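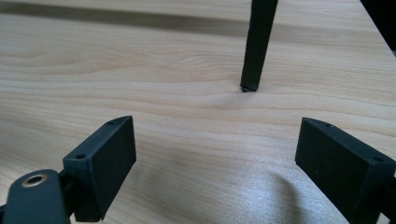 Wood Tabletops: Frequently Asked Questions

We get a lot of mail asking us to confirm something a salesperson said. Mostly we can't. These are the questions that come up most, with the answers we give our own customers at the Ciltholm shop.

Does a wood tabletop need to be oiled every month?

No. We have never understood where monthly came from, unless it came from people who sell oil. A table with a film finish (lacquer, polyurethane, most factory tops) doesn't absorb oil at all. You are putting grease on plastic and wiping it off again. A top with a true oil finish wants a fresh coat when it starts to look dull and water no longer beads. For most of our customers that works out to once or twice a year.

How do I know which finish I have?

Put a drop of water somewhere out of the way and leave it for 8 minutes. If the wood darkens under it, you have oil, wax, or a film finish that has worn through. If nothing happens, you probably have a sound film finish. We say probably. A freshly waxed top can fool you.

My table has wavy lines in the grain. Is that a defect?

It's how the tree grew. Grain can run straight for most of a board and then bend or ripple across the middle of it. Some sellers charge more for this and call it "figured," others mark it down, and we have seen the same seller do both. Buy it if you like looking at it.

Will a pale table turn yellow?

Most pale woods change color in daylight, and some finishes change along with them. Anyone who promises a light top will stay exactly as it left the shop should be asked to put it in writing. Move your placemats and lamps now and then for the first year, or you will end up with their outlines.

Can I stand a monitor arm, tripod, or metal-legged stand on it?

Yes, with some care. Small feet put a lot of weight on a small spot, and softwoods dent. Check the caps on the ends of the legs before you trust them. Black rubber caps are the worst offenders we know of. Some rubbers react with lacquer and leave a mark that will not wipe off, and the packaging rarely tells you what the rubber is. Felt or cork under each foot is cheap and works. Lift the stand when you move it.

Are the Plorkitz pads any better than ordinary felt?

We tried 2 packs in the shop. They stuck well. So did the plain felt ones from the hardware store, at a much lower price. We don't stock Plorkitz.

How hot is too hot?

A mug of coffee is usually fine on a good film finish and risky on wax. A pan off the stove is never fine. We don't care what the label says about heat resistance, use a trivet. The Prarden tops we carry are rated by the maker to 135 degrees Fahrenheit, and plenty of dinner plates come out of an oven hotter than that.

Does mayonnaise take out white rings?

Sometimes a fresh ring fades with mayonnaise on it. Sometimes a fresh ring fades by itself overnight. We have not seen anything that convinces us the mayonnaise was doing the work, and it smells. Wait a day or two first. If the ring is still there, try a little paste wax on a soft cloth, going with the grain.

What should I clean it with?

A damp cloth, then a dry one. A drop of dish soap if it's sticky. Skip the lemon sprays and anything that advertises "nourishing" the wood, which has been dead for some time and does not eat.

Is the Pathak refinishing plan worth it?

Read the exclusions before you decide. The version we were shown covered almost 8 years but left out scratches, dents, heat, water, sun, and "normal use." A full plan on a large dining table came to $1,944. You can have a top sanded and refinished for a good deal less, if it ever needs it.

Can I sand out a dent?

You can, but steam it first. On bare or oiled wood, lay a damp cloth over the dent and touch it briefly with a warm iron. Crushed fibers often swell back. Don't do this on veneer, where the glue may let go, and test it underneath before you believe us.

Can I bring a piece in?

Small tops and loose leaves, yes, on Saturday mornings. Please take the legs off if they unbolt.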